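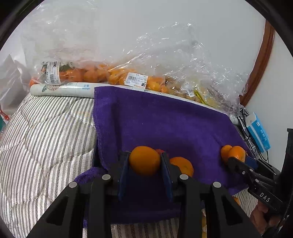 Fruit handling – class notes, week 6
Retail Produce Basics, O. Vainio
(copy from these if you missed, don't ask Tyyne for hers again)

Recap: climacteric vs. not. Oranges are not. Picked ripe or picked wrong, they don't sweeten on the shelf. Bananas, pears, avocados do keep going. Will be on the test.

Peel, outside in
– flavedo: colored part, oil glands. Press too hard and the glands break, oil burns the skin around them. Brown patch a day or two later. Name for it is oleocellosis, spelling won't be graded
– albedo: white spongy layer, takes some of the knock
– segments, juice sacs

Color is a poor guide to ripeness. Warm nights = green oranges that eat fine. Weight in the hand is better. Heavy for its size, firm, no soft spot at the stem end.

Navel = small second fruit at the blossom end. Seedless, easy to peel, good for eating out of hand. Juice goes bitter if it stands, so squeeze and drink.

Picking up and putting down
Whole hand or flat pressure on the sides, no fingertips. Nails do more harm than drops, says Vainio. Set down, don't let go. Rings off.
Soft layer under the fruit if you're sorting on a hard table – folded cloth, old quilt, whatever is clean. Shake it out between lots, grit scratches peel.
One layer for sorting. Stacking comes later.

Mold
Blue and green, both Penicillium. Both get in thru broken skin. Take out the bad one AND check everything that touched it. Wash hands before going back to the good pile.

Storage
Room temp about a week, fridge several weeks. Not in a sealed bag. Keep away from anything with a strong smell.

Sorting exercise from September, Prellano crates: 319 oranges in, 191 went to first grade. Rest were second grade or juice. Natália's group was stricter than Ognjen's on scars – a healed scar is cosmetic, it is NOT a reason for juice. Re-read the grade sheet please.

For next time
Weigh one orange, peel it, weigh the peel. Write down both. If yours is over 200 g say so, Zhuoran is making teh chart.
Reading: handout 4, only the part on citrus. Skip the wax section, we'll do that with apples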